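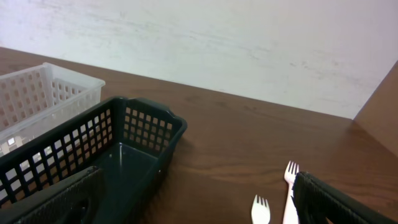

2 Dec 2021
By Nuno Azevedo

Search articles, topics

Keeping a two-arm cutlery cell in calibration

The sorting cell at Lirby is serviced every second Thursday, before the first run. Horácio Matos, the technician responsible, begins with the gripper fingers. Dark, textured fingers hold thin plastic handles well, but the surface glazes with use – a glazed finger lets a fork rotate in the grip. He wipes both pairs, checks the screws and replaces any finger with a polished patch.

Wrist camera alignment follows. The fingertips must sit in the lower corners of the view. If one has crept toward the centre, the bracket has moved and the offset is measured again.

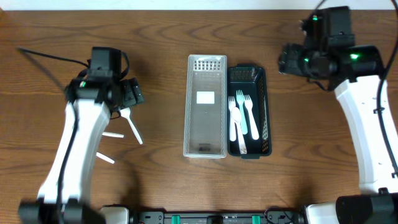
Reading time: 2 min

Trays are set side by side between the arms, within reach of both grippers. Matos tests the left arm on a single white fork lying outside the trays. The jaw is brought in just above it and the height trimmed by hand.

Cable slack is the recurring fault. A loop at the gripper needs enough length for full wrist travel, no more. In September a tight loop stopped the cell at cycle 81 of a planned 121. The connector was reseated and the loop lengthened – a grey-market replacement cable was tried first and discarded.

Base clamps are torqued last.

Related
Uteveck: rebuilding a worn wrist joint
Loureiro on spare parts stocking
Sorham line: first year of service records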